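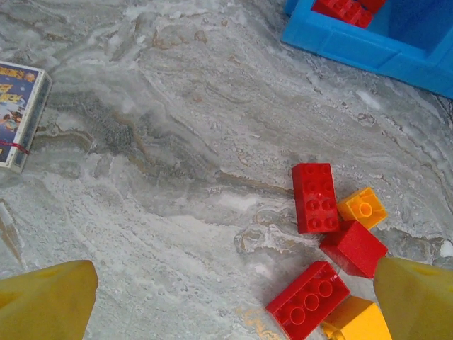

How to Anchor Overnight in a Small Boat (and Get Some Sleep)

Updated June 26, 2022

I spent my first night at anchor sitting bolt upright in the cockpit with a flashlight, staring at a dark lump on shore and trying to decide if it was getting closer. It was a boulder. It hadn't moved and neither had I, but I still didn't sleep a wink, and the sail back to Bivemar the next morning was miserable. I've had plenty of better nights since then and a couple of worse ones, and what follows is the routine I use now on Kuruc, my little cabin sailboat.

If you have a bigger boat with a windlass and all chain, some of this will be different for you. I haul mine up by hand (my back would like a word with whoever designed my foredeck).

What you'll need

An anchor that's the right size for your boat, or one size up
A length of chain between the anchor and the rope
Nylon rope, because it stretches and takes the jerk out of gusts
A shackle with the pin wired shut
Something to protect the rope where it goes over the bow
An anchor light
A phone or GPS with an anchor alarm
Gloves!

My whole rode, chain and rope together, comes to 262 feet. That sounds like a silly amount for a boat you can practically step across, and the guy behind the counter at Nostside, where I bought it, did raise an eyebrow. I have never once wished I'd bought less.

Step 1: Check your gear before you leave the dock

Pull everything out of the locker and look at it in daylight. I run the rope through my hands and feel for stiff spots, fuzz and flat places. Look hard at the splice where the rope meets the chain. Then check the shackle, and check that the other end of the rode, the bitter end, is tied to something strong inside the locker. People do lose the whole lot over the bow this way, and it's a long, quiet trip home.

I did this in May, after the boat had sat all winter, and found the wire on my shackle pin had rusted clean through. Two minutes with pliers and a fresh bit of wire and it was fixed.

Step 2: Pick your spot on the chart first

You want shelter from the wind you have now and also from the wind you're going to have at three in the morning. Read the forecast for the whole night and look for the shift. My favorite cove on the east side of Nirnidlow is lovely in a westerly and a washing machine in anything else, so I only go when I'm sure.

Check the bottom, too. Sand and mud are what I hope for. Rock is bad news, and thick weed is sneaky: the anchor can grab a clump of it and feel perfectly set right up until the clump lets go.

Step 3: Figure out how much rode to let out

This bit scared me when I was starting out, and it's really just some multiplication. Take the deepest the water will get overnight (so use high tide, whatever the depth sounder says when you arrive) and add the height of your bow above the water. Then multiply by your scope.

In that Nirnidlow cove I usually have 14 feet at high tide, and my bow sits 2 feet above the water, so that's 16. When I want to sleep well I use a scope of 8 to 1, which gives me 128 feet of rode. Plenty of folks use less in calm weather, and I do for a lunch stop, but overnight I like having it out there.

Mark your rope so you know how much has gone. I've used paint, which wore off, and plastic tags, which fell off. Colored thread sewn through the strands has lasted the longest.

Step 4: Take a slow lap

Before you drop anything, motor once around the place you've picked. Watch your depth the whole way. You're going to swing in a circle around your anchor, and everything inside that circle needs to be deep enough for you and free of other boats. If somebody's already there, they get first choice, and you fit in around them. Look at how they're lying, and if they seem friendly, ask how much rode they've got out. I've never had anybody mind!

Step 5: Lower the anchor, don't throw it

Come up slowly into the wind, stop, and let the boat just begin to drift back. Then lower the anchor hand over hand until you feel it touch. If you fling it, the chain lands in a heap on top and can foul it. Keep your feet out of the coils. I'm a nag about this with guests.

Let the rode out bit by bit as you drift back, with a little tension now and then to keep it lying straight.

Step 6: Set it

Once the full length is out, cleat it off and put the engine in slow reverse. The rode should come up tight and the boat should stop. Build up the power gently, hold it there, and line up two things on shore, like a tree in front of a chimney. If they stay lined up, you're holding. If they slide apart, you're dragging, so haul it all up and start over. I gave up once after three tries and went somewhere else, and I was much happier there.

Put a hand on the rode while you're backing down. A dragging anchor sends a sort of grumble up the line that you'll recognize forever after.

Step 7: Settle in for the night

Wrap your chafe gear around the rope where it crosses the bow, turn on the anchor light, and set the alarm. Set the alarm's center at the place you dropped the anchor, and give it enough radius that a normal swing won't wake you. Then write down the depth and a compass bearing or two to things you'll be able to see in the dark.

I also text someone ashore with where I am and when I expect to be back at Bivemar, and I text again if that changes.

If the alarm goes off

Get up and look, every time. Check your bearings. If you're dragging slowly and have lots of room behind you, letting out more rode may be enough to make the anchor bite again. If there's not much room, start the engine first and sort out the rest after. Keep your shoes, headlamp and life jacket in the same place every night so you can find them half asleep. Mine go on the bottom step of the companionway, with the engine key tied to the life jacket.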